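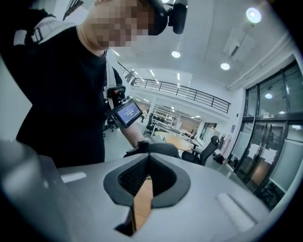 *A person wearing a head-mounted device and a shoulder harness works a hand-held gripper in an open-plan room.*

**Chore automation** is the use of general-purpose machines for small manual jobs in homes and on shop floors, such as folding, wiping, sorting and putting away. Fixed machines like the dishwasher have done single chores well for decades. Whether one machine can handle many of them, in rooms it has never seen, remains in dispute.

## Learning from hand-held grippers

Much recent work starts with people. An operator does the task with a gripper held in the hand, and the recorded motion is used to train a robot arm. Supporters call this cheap and quick. Critics note that the skill on display belongs to the operator, and that hours of recording say little about how the arm will behave on its own.

## Trials

The Porville trial, run by Gronomis, logged 2,524 attempts at clearing and wiping a table. The firm reported 90 per cent success at its own test site. In unfamiliar kitchens the figure fell to 30 per cent, and a dropped cup counted as a success if it didn't break. Brannigan claimed 70 per cent for sorting parts into trays at its Ernach workshop, but staff could step in to free a jammed arm, and those runs weren't listed separately.

## Criticism

Success rates are rarely comparable, as each firm picks its own tasks and its own definition of finished. Speed is often left out. Neither firm has published the labour cost of setting up, supervising and cleaning up after its machines.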